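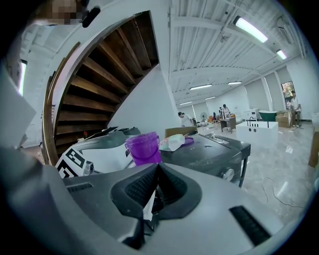 Åsmund Engström reckons you should never clear a worktop by moving everything on to a different worktop. Said it to me on the phone last night, twice, and then asked what I'd done with the lids. I hadn't done anything with the lids.

So. Workshop tidy, day one. Writing this fast as I've got to be out of the door in a bit and the kettle's already gone once.

The top of the grey cabinet is where everything lands. You come down the spiral stairs, hands full, and it's the first flat thing you get to. Cup goes down, post goes down, bit of cardboard you might need goes down. Then you go back up for something else and that's that for a month. It's got scuffed to bits over the years and I've stopped minding, but I would like to be able to put a thing on it without shifting another thing first.

The purple cup. I keep getting asked about the purple cup. It's see-through plastic, it came from the Zondcombe sale in a box of kitchen stuff, I paid for the whole box to get a sieve. Its been down here ever since and I drink squash out of it. There's a round purple lid as well and I'd love to say they live together but they don't, one is always at the wrong end of the cabinet. Decision made: cup stays, lid goes upstairs in the drawer with the rest. If I want a lid I'll walk.

Cardboard. Ok. I have a problem with cardboard. Every flat piece gets stood up at the back "for now". Åsmund says one piece, the biggest, and the rest in the recycling. I've kept two. Good stiff stuff is hard to come by and I use it under the glue.

White crumpled things: straight in the bag, no looking inside. Well, I looked inside one. Receipt from Skatstead dated December, 181 kroner, for screws I then bought again in spring. Lovely.

Did the floor next. The pale tiles are a pig, show every crumb, but they come up nice with hot water and not much else. Tried the Vesora cleaner first time round and it left streaks all the way to the far wall so don't bother. Sweep, mop, leave it alone, go and have lunch. I did not leave it alone. Footprints.

Stairs still to do. The treads get wider at one side and narrow to nothing at the other, so the dust all sits in the thin end where the brush won't go. Old paintbrush works. Start at the top obviously, which I didn't, so I've done the bottom 8 twice. The light wood on the edges of the treads wants a wipe with a damp cloth and then a dry one straight after. Undersides I'm pretending I haven't seen.

Left to sort:
the drawer of leads
tin of odd screws (see above)
the shelf from Skjelbred that I still havent put up
tape, so much tape

Rule for the cabinet top from now on is that anything on it at bedtime gets carried up. Tried it last night and took up one cup and a tape measure.

Right, bus. Shelf tomorrow if the wall plugs turn up.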